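The small bin problem

Ask people in Brirna what they throw away in a week and most will guess low. The town's kerbside scheme, Disavero, began in August with 508 households on the three streets nearest the river, and the first returns surprised the people running it. The big wheeled bins were half full. It was the small bins indoors, in bedrooms, studies and bathrooms, where the sorting fell apart.

Kitchens do well. There is room under the sink for two containers, and everyone knows where the peelings go. Upstairs it is a different matter. Tissues, receipts, cardboard tubes and empty shampoo bottles all go in together, and on Sunday night the whole lot is tipped into general waste.

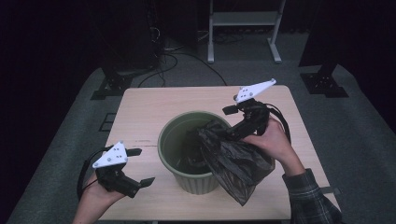 Liners are part of it. Of the 302 households that filled in the survey, almost 200 said they lined every bin in the house and tied up each bag when it was full. A tied bag does not get opened again. Whatever is inside goes to the Kekow transfer station as it is, and the sorting line there pulls out closed bags and sends them for burning.

Disavero now suggests leaving the liner out of any bin that takes only dry rubbish. A rinse once a month is enough. For bathrooms it still recommends a bag, but asks people to empty the contents over the right container and use the bag again.

Tran, the street at the far end of the trial, has gone further. Many homes there have got rid of upstairs bins altogether and carry everything down to the kitchen. Residents grumbled for the first 2 weeks. The next survey goes out before the scheme reaches the hill streets, where the lanes are too narrow for the present lorry.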